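Workshop > Notebooks > Lighting > Colour checks

Nov 10, 2022 – Tõnu Laur

Last updated by Priit Dzene

Carried on with the Relon panels against the old Hollmann tubes. Same set of painted cards as in September, plus the vinyl offcuts from Dodov, which are glossier and a nuisance to look at straight on.

Warm-up first. Last time I started reading as soon as the panels were on and the first page of numbers was no good. Today I left both fittings running through morning tea with the blinds down, then set the height so the meter read 2,000 lux at the centre of the bench. The Relon holds that well. The Hollmann sagged a little and I had to bring it down one notch on the chain. The readings toward the wall end of the bench are lower under both, and I've kept the cards out of that end.

Cards laid on grey backing paper. White backing makes the yellows look dirty and throws enough light back up to bother the meter. Priit wanted to try black as well, but we only have the one roll and it's creased.

Red and orange are still the trouble. Under the Hollmann tubes the two middle cards are hard to tell apart at arm's length, and I swapped them once writing up the labels. Under the Relon they separate properly. The deep red still looks a bit brown to me. Priit says not, and he has better eyes for it, so I've put down both opinions. Blue and green no problem under either.

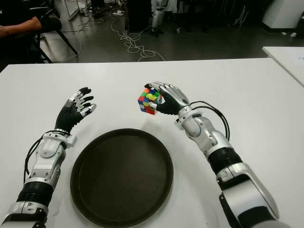 Scrambled cube in the right hand, left hand open. White table.

Gloss is a separate matter. The vinyl pieces catch the edge of the panel and the colour washes out along a strip wherever it reflects. Tilting the offcut fixes the strip but changes the reading, so for now I'm keeping them flat and moving my head. A diffuser would be the proper answer. Dodov list one but it only comes in the long size, and cutting it would leave a raw edge hanging over the bench.

Dimming: tried the Relon at 100, then wound it down in steps. The colour stays put for most of the range and goes slightly pink near the bottom. No visible flicker at any setting, although Priit waved a pencil under it and thought he saw a trace on the lowest step. I couldn't see it. Need the proper sensor back from Zavomport before writing anything firmer than that.

The driver box gets warm. Not alarming, but I've moved it off the shelf liner and onto the metal bracket – the liner had started to curl at one corner.

To do:
– repeat the red and orange cards with someone who hasn't seen the labels
– 4 new cards in between those two, mixed by Priit
– order 150 card blanks, matte, from the usual place
– ring Zavomport again about the sensor
– replace the frayed cord on the left blind

Grey paper is back in the tube behind the door. Please roll it face in.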